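The Tar Seam

By the time Bereket had got the lid off the box for the third time that evening, the kettle had boiled and gone quiet again, and I had given up pretending to sort the drawer of screws. The box was called Wekside, after a boat his uncle had once had a share in, and it was meant to sit behind the windscreen of my car and find the edges of the lane for itself. One day, if we were all spared, it would be joined to the little steering rig Nicanor was building on the other bench, with the motor out of a sewing machine table and a belt he had bought twice because the first one was for a lawnmower. For now it only looked, and wrote down what it thought it saw, and got it wrong.

"It's doing it again," said Bereket. "Come and see, Catríona. It wants to drive us down the seam."

I went and looked, bringing the tea with me, which he moved away from the wiring without a word. We had 2000 stills on the disk by then, all from the same stretch of road between the workshop and the filling station, and I knew every bush on it. I had driven it at 50, never a hair over, with Nicanor in the back holding the laptop on his knees like a cake he'd been asked to deliver. I dreamt about that road. I dreamt about the pipe rack, with the green pipes up on top of it, and about the house with the orange roof, and in the dreams I was always late for something at one or the other of them.

Bereket wound through the run until he found the one he wanted.
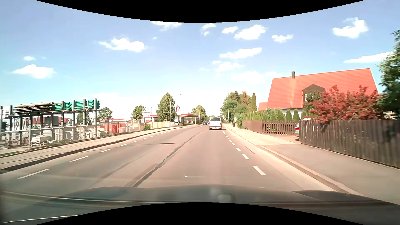 The pipe yard stretch, with the white van in front and the seam down the road.

"Two sets of dashes," he said, "one either side, as nice as you could ask for. And what does it choose?"

He pressed a key, and a yellow line of the box's own making went wandering off along the tar. You couldn't altogether blame it. The seam was the boldest thing on the road, long and dark and getting wider as it came towards you, and there was that paler strip of mending beside it that made it bolder still. If I'd been made of wire and had only been alive since June, I dare say I'd have followed it too, and I said so.

"You're too soft on it," said Nicanor from under his bench. He had dropped a washer and was taking the opportunity to lie down.

"Somebody has to be. You two shout at it."

"I've never shouted at it. I raised my voice to the belt."

Bereket wasn't listening. He had his chin in his hand and was looking at the dashes on the left, and then at the ones on the right, which were shorter and thicker - we'd argued over those for most of a Saturday, Nicanor holding that they ought to be treated as a different sort of line altogether, and Bereket holding that a dash was a dash. Regula Hofstetter, who has the corner by the door for her clocks and hears everything, had finally told us to be quiet or go outside, so we'd gone outside and carried on.

It was Regula who spoke now, without taking the glass out of her eye.

"What colour is your seam?"

"Dark," said Bereket.

"And your paint?"

"White."

"So why does the box like dark?"

There was a silence, the sort you get when the radio is switched off in another room. Bereket put his tea down. He scrolled up through the code, a long way up, past all the clever parts he was proud of, to something he'd written in his first week, before Nicanor had even joined us, and he read it with his lips moving.

"It only looks for a change," he said slowly. "I never told it which way. Light to dark, dark to light, it's all the same to the poor thing. It takes whichever's strongest."

"There," said Regula, and went back to her clock.

He typed for 10 minutes or so, with a good deal of deleting. Nicanor came out from under the bench with the washer in his hand and fluff in his hair and stood behind him, and I stood behind Nicanor, and between us we must have taken all the light. When he pressed the key again the yellow line shivered, left the tar, and laid itself along the left-hand dashes as though it had been heading there all along. A second one went up the right, towards the van, and stopped a bit short.

"Try the next hundred," said Nicanor.

"In a minute," said Bereket. He wanted to look at it a little longer, so we let him, and I put the kettle back on.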